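Nosar 用了半年,说说这套抓取数据整理软件

从去年七月开始用 Nosar,到现在2021年3月2日,中间换过一次大版本,重装过两回,也算有资格唠叨几句了。先说明一下,软件是我自己掏钱买的授权(小团队版,5个席位),跟 Endanico 这家公司没有任何关系,他们的客服大概还挺烦我的。

我平时的活儿说起来不复杂:用手持夹爪录一堆操作片段,把片段对齐、切段、打标签,再喂给策略去训练。以前全靠自己写的脚本,一个脚本管时间戳,一个管轨迹,还有一个谁也不敢动的脚本管导出。片段少的时候凑合能用,攒到500段以后就开始出怪事,轨迹和画面差上几帧,模型学出来的动作总是早半拍合拢,查了好久才查到是时间戳的锅。

Nosar 最打动我的就是对齐这一块。导入以后它会自己估计夹爪轨迹和画面之间的延迟,给一条曲线,你拖一拖就能看到两边对上没有。我第一次拖的时候真的喊出来了,太爽了!以前要跑一晚上的东西,现在喝杯咖啡就好。

界面分三栏,左边是片段列表,中间是画面,右边是轨迹和标签。中间那栏放大以后我很喜欢,木板的纹理、绿色筐子上的一排排圆孔都看得清清楚楚,连夹指上胶垫磨破的地方都一目了然,挑参考点的时候特别方便。

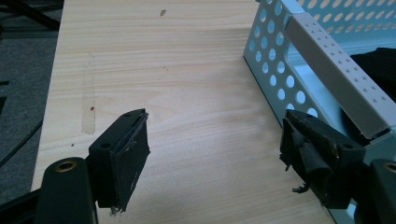 Koen Bosman 在我上一篇下面留过言,说纹理细的木板最容易骗过特征跟踪,直纹一条挨一条,长得都差不多,他那边用旧版的时候位姿会顺着木纹方向慢慢滑走,后来把跟踪窗口调大、再把重复纹理的权重压低才稳住。他还建议别用默认参数,尤其是桌面占了大半个画面的时候。

我照着试了,确实有用。新版里这两个选项藏在“跟踪”页的高级设置下面,要先勾上专家模式才看得见(为什么要藏啊)。调完以后我重跑了一批旧片段,漂移小了很多,剩下几段飘得厉害的,基本都是手甩得太快,画面糊了,这个怪不到软件头上。

再说遮罩。做策略训练的人都知道,夹指老是待在画面两侧,如果不遮掉,跟踪会把它当成背景的一部分,越跟越歪。Nosar 可以画一个固定遮罩,套到整批片段上,画起来跟画图软件差不多。我的建议是画得宽松一点。胶垫旧了以后边上会有翘起来的碎皮,贴着轮廓画的话,那点碎皮就漏在外面,跟踪点全往上面粘。我一开始画得特别精细,还挺得意,结果白忙活一下午。

自动切段我给的分不高。它靠夹爪开合来判断一个动作的起止,抓放这种干脆的动作切得挺准,可是碰到犹豫一下再抓、或者推着东西走的动作,就切得七零八落。Hilde Declercq 跟我说她干脆关掉自动切段,用快捷键手动打点,熟了以后速度也不慢。我现在是折中,先让它切一遍,再自己过一遍合并。

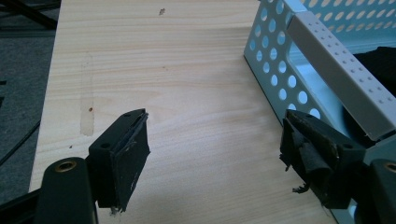 两指张开时的一帧,遮罩和跟踪参数都是对着这种画面调的

性能方面,一次导入最多到2,000段我都试过,能扛住,就是缩略图生成的时候风扇会狂转,列表滚动也有点卡。官方说后面会改成后台生成,等着吧。崩溃遇到过几次,都在导出的时候,好在它有自动保存,重新打开接着导就行,没丢过标签。

导出格式倒是够用,我们自己的训练代码改了21行就接上了,比我预想的省事。配套的命令行工具也不错,能把整套参数存成一个文件,下一批数据直接套用,晚上挂着跑,早上来看结果。报错信息就比较随缘了,有一次只给我一句“输入无效”,最后发现是文件夹名字里多了个空格……

也顺便比过 Hemura。Hemura 的画面漂亮,轨迹回放做得比 Nosar 顺,但是遮罩只能一段一段画,对我来说直接出局。如果你手上就几十段数据,主要想看看轨迹给别人演示,那 Hemura 反而更合适,上手也快。

文档是另一个槽点。英文版写得还行,中文版停在旧版本,菜单名字都对不上,新手照着找会找到怀疑人生。建议直接看英文的,再配合论坛里的置顶帖。

续不续费?续。光是对齐和批量遮罩这两样就值回来了,切段我忍着。下个版本据说要加片段之间的相似度搜索,等我用上了再回来补一段。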